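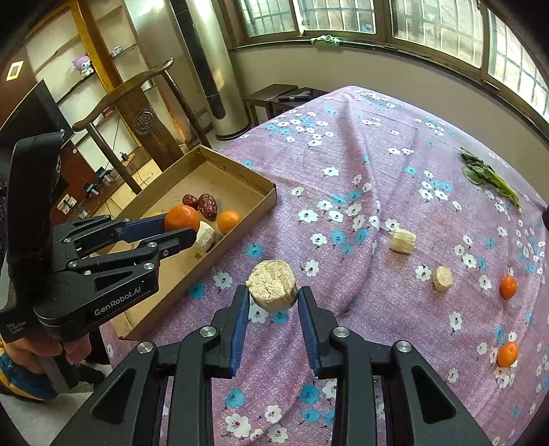

Clika Cardboard Produce Tray, Shallow

A low open tray for fruit, roots and dried goods, for use on a counter or in a cupboard. Supplied flat in packs of 29 and folded by hand, no glue or tape needed.

Length: 41 cm
Width: 29 cm
Weight limit: 2 kg
Pack code: Kalus 53

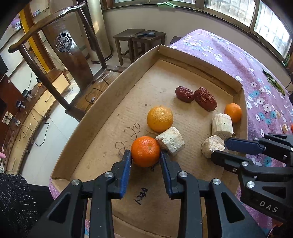

Trays stack when empty. Keep them dry, as damp board goes soft at the corners. Line with paper if the fruit is very ripe. Not suitable for the freezer.

Plain board, unprinted. Put used trays out with your paper recycling.

Orders leave our Ercombe store within 2 working days. For larger amounts, ask for Deisy Tello.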